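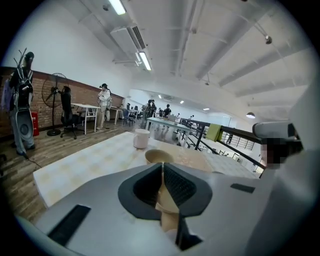
Grarnden Cups, data card

Summary
Grarnden Cups is a set of 1,830 recordings of people handling cups on a table. The task is shown by hand: the person holds one gripper in each hand and does the work directly, with no robot arm in the room. We made it to train two-arm policies at Drament. The recordings were made in October.

Contents
Each recording has the wrist view of both grippers, a head view, the opening width of the fingers and the pose of each gripper. The wrist and head views do not start at exactly the same moment, so please use the time stamps and not the frame index.

Task
The person picks up a cup, moves it to another place on the tablecloth and lets it go. Either hand may start. Cups differ in color and shape between recordings, and some are hard to see against the cloth.

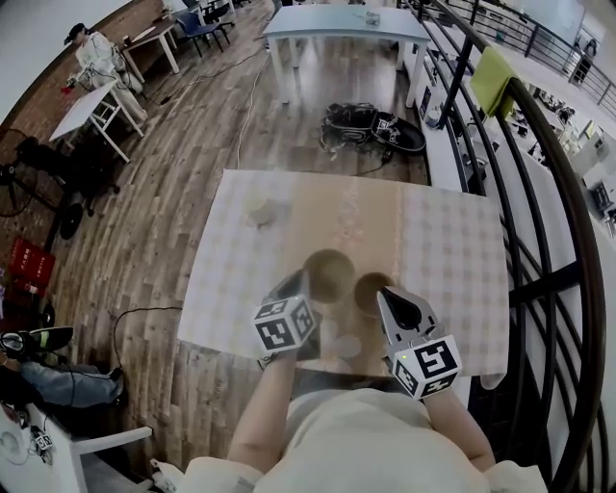

Gripper pose is computed from the printed markers on the cubes. When a cube is turned away or covered by an arm, the pose is filled in from the neighboring frames, and the field pose_ok is set to 0. We advise to leave out these parts for training and keep them for viewing only.

Splits
train: all recordings not listed below
validation: 120
test: 300
The test split has only people who do not appear in train.

Known problems
Other people work in the same room, so they can be seen in the background. Faces are blurred automatically and the blur is sometimes larger than the face. In 60 recordings of the train split the left finger width is missing.

Loading
The files open with the Protari reader. The older Pasichnyk format is not supported any more.

Contact
Jhosep Flores (recording), Coralie Pearce (labels and splits)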